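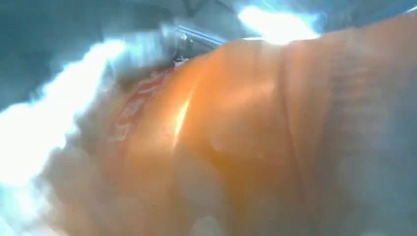
*Wrist cam, bottle at grasp distance. Label not legible at this range, see rule 4.*

2026-03-21, bottle handling, Rana cell

Rewrote the cell rules today, the old sheet having grown to 27 items, several of which contradicted each other and one of which was a lunch order. Saqib Soomro wants the new one on a single page. We'll see.

1. One person feeds bottles and does nothing else. No phone, no "quick look" at the log.
2. Feeder stays on the far side of the green board. Hands come off the bottles before the arm is released to move.
3. Nobody reaches past a closed hand. If it's holding something, it's working, even if it looks like it's thinking. 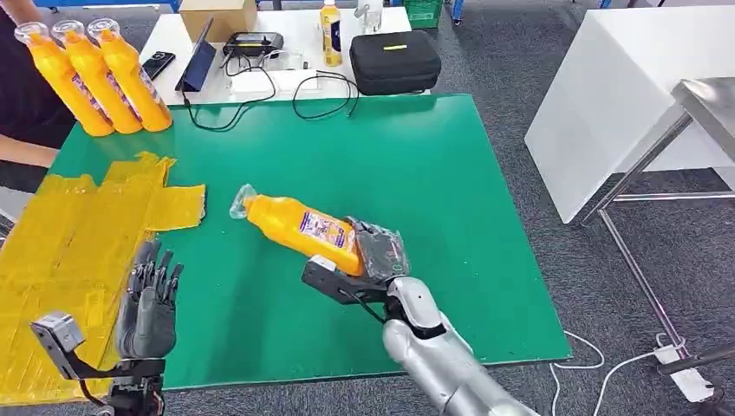

Rule 3 is the one I expect to argue about. Noman Kazmi says a stationary hand is a safe hand. I say a stationary hand is a hand with a command queued, and I've got the August incident sheet from Brarkau to wave at him.

4. Don't judge a label from the wrist view. Head view decides, and if the head view can't read it either, write "unread". Do not write what you know it says.
5. Force limit stays at 30 for plastic. Whoever put it up to 96 "just to see" has now seen, and can sign the sheet like everyone else.
6. Tape on the board gets checked at start of shift. Lifted edge = stop and redo.

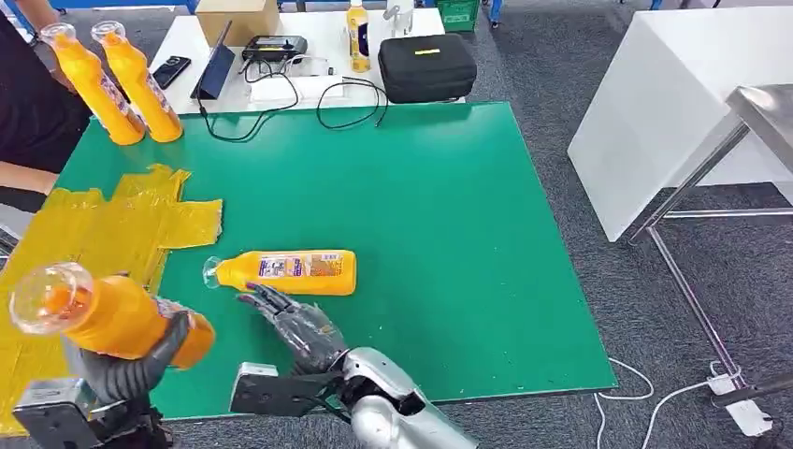
Still open: what to do when both hands are over the board and only one has a job. Mavanow's guideline says the idle hand parks. Ours hovers, and parking it adds 1350 ms a cycle, so I can guess how that vote goes. My draft says park it anyway.

Also cables. Rule 7 is going to be "cables off the board" and I'd like it obeyed for one full day before I print it.

Saqib to review, then copy to Iltona binder. Noman gets to object in writing, pen only.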